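We use cookies to remember your preferences and to see which posts people read. Accept | Manage settings

The November clear-up, and a word in favour of the lint roller

I've been meaning to write this one up for a fortnight, but the kettle broke and then my sister came to stay, and you know how it goes. Every November I have a proper go at the kitchen and the big table before the visitors start, and every November I learn the same things over again, so this year I'm putting them down where I can find them.

Brisa (my neighbour Brisa Alvarado, who has appeared on here before in connection with the plums) came round at half past nine with a bag of cloths and stayed until the soup was ready. We'd said two hours. It was a good deal longer than that, mostly my fault, as I will stop and read old birthday cards.

Start with the plates

I always begin with the washing-up, even if there's hardly any. A plate standing in the rack is a plate that isn't in your way, and I find I think better once the side is clear. I used to stack them flat on a tea towel and wonder why the bottom one was still damp at supper. Now they go upright with a good gap between, and they go back in the cupboard the same evening. Well, most evenings!

Brisa dries hers straight away with a linen cloth, and we had a long and very friendly argument about it.

Then the trays and tins

I own far too many of these. There were seven in the bottom drawer, including two foil ones I'd washed and kept after a pie, and a lovely old oblong tin of my aunt Montserrat's that I won't hear a word against. I do like a shallow tray, though. It's the best thing in the world for holding the odds and ends you find while you're clearing: buttons, drawing pins, the little key that fits nothing. Put one empty tray on the table before you begin and drop everything in it as you go, then sort it all out sitting down with a cup of tea.

The crumbs and the fluff

My tablecloth is a thick woven one and it holds on to every crumb and cat hair going. Shaking it out of the back door only moves the trouble on to the step. So out comes the lint roller, which I bought for my winter coat and have used on the coat perhaps once. Long, slow strokes, all in the same direction, and peel off a sheet as soon as it stops feeling tacky. It does lampshades too, and the inside of a handbag, and the bottom of the drawer where the tea towels live. Some 30 sheets went on the table and the chair cushions together, and I didn't begrudge one of them. I like a roller with a bright handle, as I put the last one down somewhere in Plundley and never saw it again.
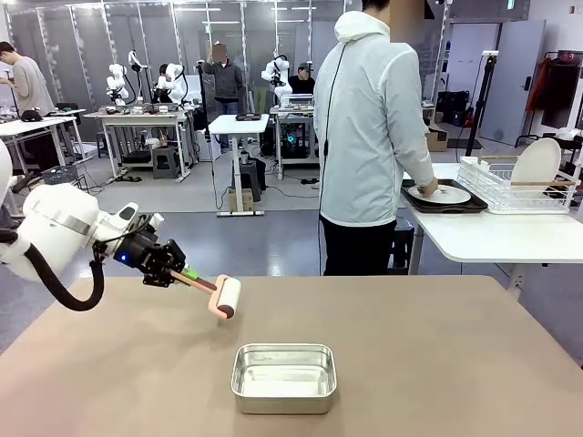 What I didn't get to

The cupboard under the stairs. The spice shelf, where I know there are three jars of cumin. Brisa has offered to come back for the spices if I make the leek and barley soup again, so I'll need to get to the shop in Manlow for barley, and I'll put the recipe up here once I've worked out how much stock I really use.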